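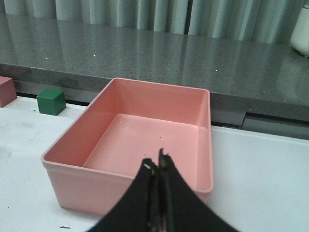 What size of open bin does a set of small blocks need?

The floor of the bin should hold the blocks in use in a single layer, with enough space left between them that each one can be picked out by its sides. Wall height matters less. A wall a little taller than one block is enough for tabletop work.

Open Bins and Small Blocks: Tabletop Gallery

18/04/2020
By Gwilliam, Giltville

We use cookies to remember your gallery settings. By continuing to browse you accept our cookie policy.

The pictures on this page cover one shallow pink bin, a few of the blocks and the white tabletop under them. The notes are limited to what has to be decided when a table like this is laid out for sorting: bin shape, bin position, block color and the condition of the surface. Lidded boxes and divided trays are on the Goltuden page and are left out of this one.

Bin shape. The bin is rectangular, with slightly flared walls and rounded corners. Flared walls let a block slide to the floor if it is released against the side. Straight walls tend to hold a block on edge, especially when the block is close to cube-shaped and the wall is rough. Rounded inside corners are also easier to wipe out. The drawback is floor area: a flared bin always has less floor than its rim suggests, so measure the floor and ignore the outside dimensions printed on a label.

Rim. A thin rolled rim stiffens the wall and gives a smooth edge to lift by. It adds a little to the outside size, which should be allowed for if two bins are to stand side by side. Check a new bin for a raised seam or a burr along the lip before putting it into use. A burr can be taken off with fine abrasive paper, used dry, followed by a damp cloth.

Color. Pink works on a white table. The rim reads clearly against the surface from above, and the floor stays light enough for dark and medium blocks to stand out. Very pale blocks are harder to see under strong overhead light, when the bin floor picks up a sheen. If the set includes white or cream blocks, use a deeper color of bin for those and keep the pink one for the rest.

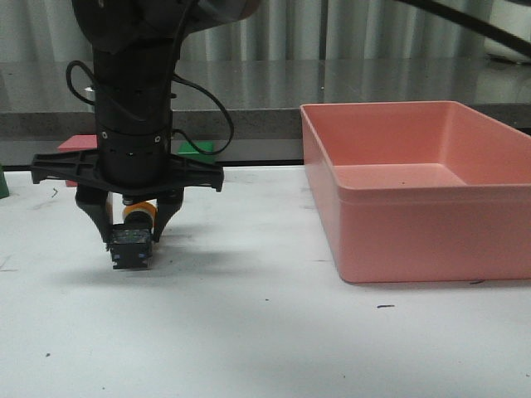
Block finish comes next. A glossy top face throws back light and makes the edges harder to judge, so store glossy and matte blocks separately if the lighting cannot be changed. Speckled material hides small chips. Inspect it by touch along all the edges, and set aside any block with a chip that catches a fingernail. Printed or drawn markings should stay on one face only. Marks on two adjoining faces make it difficult to say which way a block has been turned, and the sheet has no column for it.

Block count. The full set at Giltville is 136 blocks, kept in closed storage. Only a few come to the table at one time. The working limit in the current notes is 8 on the surface, and the bin is not included in that figure. Four or five is easier to manage on a small table and leaves room at the back edge. Return blocks to storage by color first and by size second. Doing it the other way takes longer and gives the same result.

Surface. White tabletops show everything. Gray smudges generally come off with warm water and a drop of dish soap on a soft cloth. Short dark streaks are often rubbed-off plastic or rubber and may need a melamine sponge, used lightly. Scuffs in the finish itself will not come out and should not be worked on, as the sponge will leave a dull patch larger than the original mark. Dry the table before setting any blocks down. Dark specks can be loose grit or flaws in the surface. Wipe once, look again, and if they are still in the same place leave them alone.

Do not cover the table with paper to hide the marks. Paper shifts when a bin is dragged over it and the edge lifts at the corners. A thin mat is acceptable if it is taped on all sides, but the gallery table is used bare.

Bin position. Set the bin near the middle of the working area with its long sides running left to right. Keep loose blocks clear of the walls by at least the width of one block. A green cube placed off to the left, toward the back edge of the table, is a good distance away. Blocks nearer the back edge than that are apt to be pushed off when the table is wiped down. If the bin creeps, put a small square of non-slip liner under the center of it. Liner under the corners makes it rock.

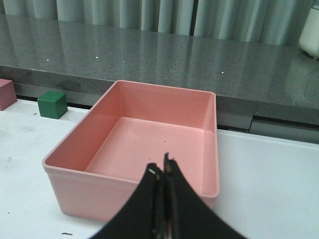
One reader wrote in that the bin should be turned the other way, with a short side toward the front, and said that the far end of the floor is easier to reach over a short wall than across a long one. The same reader keeps the bin at the right of the table, where the left-to-right layout leaves too little room, and asked for the orientation to be listed as optional.

It has been changed to optional for May. The layout in the notes was written for a wide table, and on a narrow one the turned bin is the better fit. Whichever way it is set, keep it the same for the whole session and write the orientation on the sheet. The clearance of one block width applies to all four sides in either layout.

Cleaning the bin. Small specks and scuffs on the floor of a bin are normal wear. Rinse in lukewarm water and let it drain upside down on its rim. Avoid solvent cleaners, which can cloud a glossy finish and make a matte one patchy. A bin with a crack at an inside corner should be replaced. Glue in that position does not hold for long under a rolled rim, because the wall flexes every time the bin is lifted by one side.

Stacking. Flared bins nest, and nested bins stick. Put a strip of card between each pair and keep stacks to about 5. Taller stacks of this shape lean, and the lower bins take a set in the walls.

The lid dimensions that used to be at the foot of this page have been moved to the Goltuden page.

Filed under: Galleries, Bins and Trays, Table Setup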